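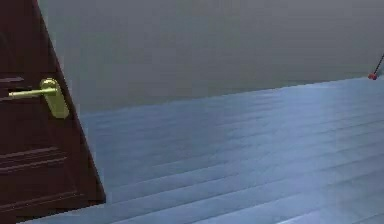
Llinos Ifans has opened the same door more times than anyone should, and she has never once been through it. There is nothing on the other side. When the team at Usotbridge built the room, they gave it walls, a plank floor and a door with a brass-coloured lever, and left the rest of the universe for later.

Her job is to teach a machine what a door is for. The machine, a learning system called Clultano, has no opinions on the subject. It has to be shown, and it has to be shown in bulk. So Ifans sits at a desk with a controller in each hand, steers a simulated arm towards a simulated handle, presses down, pulls, and saves the result. Then the software puts the door back and she does it again. The target for each door is 500 examples. On a good run she gets through 30 before she needs a biscuit.

"People think I train robots," she says. "I mostly train my wrists."

The attraction of doing this in a rendered world is plain enough. A real door has to be bought, hung and eventually repaired, and a real arm that misjudges a real lever makes a noise you remember. In simulation you can swap the colour of the wall over lunch. You can tilt the view until the door leans like a drunk at a bus stop, and the system has to find the handle anyway. The graphics won't win any prizes. The panels on the dark door dissolve into specks if you look hard at them, and the floor is a blue-grey no timber merchant would admit to stocking.

Aurora Patrício, who checks what Ifans records, is relaxed about all this. What worries her is tidiness. An early batch from November was beautiful to watch, every reach smooth and every grip dead centre, and the system that learned from it was hopeless. It could open a door perfectly from one spot and fell to pieces a hand's width to the left. Patrício sent the lot back with a two-word note: "More fumbling."

Fumbling on purpose is harder than it sounds. Ifans now starts some attempts from silly angles, overshoots the lever, backs off and has another go. Patrício keeps the recoveries and bins the ones where the arm simply gives up. The two of them argue over the borderline cases, in a shared file named Dewan after a café that has since closed, and the entries read like the minutes of a long marriage. "Brushed the plate, then sulked," says one. "Keep?"

They kept it.

The next room is for a client called Brirkska and has sliding doors, which Ifans regards as a personal insult. She has asked for a day off first. At home, she tells me, she's taken to leaving everything open.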